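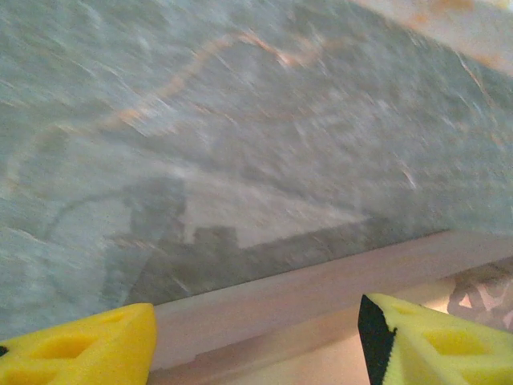
Pendunby Student Robotics Project

The Pendunby Student Robotics Project (often shortened to PSRP, and by its members simply "the Bench") is a student club and course project at Clustuvton College. It is concerned with robot arms that carry out ordinary household tasks, mainly in kitchens. The project takes its name from Pendunby House, the former student residence in which it has its rooms.

History

The project grew out of an elective course in practical automation taught by Shahram Nouri. In the first years the students worked only with simulated arms, and the final mark was given for a written report. Several students asked for permission to continue with real equipment after the course had ended, and the college gave them the ground floor kitchen of Pendunby House, which was at that time closed for cooking.

The first public demonstration was held on Sep 11, 2018. According to the club's own newsletter, the arm was to move six cups from a drying rack to a shelf and moved four of them. The newsletter does not say what happened with the other two.

From the following February the course and the club were formally joined. Students can take part for credit or without it, and both groups share the same equipment and the same booking calendar.

Organization

Members are divided in small teams, called benches, and each bench is responsible for one task during the whole semester. A bench normally has one member for the software, one for the mechanical parts and one for keeping the records, but in practice the roles are mixed. In the most recent published report the project had 61 members, of whom 58 were enrolled in the college. The others came from the secondary school in Clustuvton under an arrangement for senior pupils.

Meetings take place in the evening, and it is permitted to eat in the corridor only.

Equipment

The arms carry a two-finger gripper and a small camera near the wrist. The fingers are bright yellow and have a lattice of hexagonal and triangular recesses on the face. The colour was chosen by the first group of members, who wished that the fingers would be easy to find in the recordings, and later groups have kept it.

The camera sees both fingers at the sides of the picture and the work surface between and beyond them. When the light comes from behind the arm, the shadow of the gripper falls on the surface as a dark, blocky shape. During fast movements the surface becomes strongly blurred, while the fingers, which travel together with the camera, stay comparatively sharp. On stone with veins and flecks the blur draws the pattern out into long streaks. New members are taught to recognize these effects before they are allowed to label recordings, as both have been mistaken for objects in the past.

Course work

The course has two parts. In the first part students guide the arm by hand through a task and record each attempt. In the second part they train a control program with the recordings and compare it with the attempts made by hand. A typical archive for one task holds about 463 attempts, including the failed ones, which must be kept and marked as such.

Common tasks are wiping a counter, folding a tea towel and placing cutlery in a drawer. Work near the front edge of a counter is considered difficult and is normally given to second-year students. The arm has to slow down before the edge, and the program must distinguish the edge from the lower surfaces that come into view behind it. A task known as "the lip", where the gripper follows the rounded front of a counter from one end to the other, has been used as an assessment in several years.

Skelley Cup

At the end of each academic year the benches compete for the Skelley Cup, an internal competition. Each bench presents its own task and then attempts one surprise task, announced the same morning. Points are given for completion and for the quality of the records, and are taken away if a member touches the arm during the run. A team from the Kermani Workshop, a hobby group in the same town, has taken part as a guest but can not win the cup - a rule which was discussed several times and has so far not been changed.

Reception

The project has been described in the college magazine as "the noisiest quiet hobby on campus". Some former students have criticized the large amount of time needed for labelling, and the requirement was reduced after a survey among members. Recordings are available to other schools on request, though the older ones are stored without notes and are of limited use.

See also

Clustuvton College
Pendunby House
Kermani Workshop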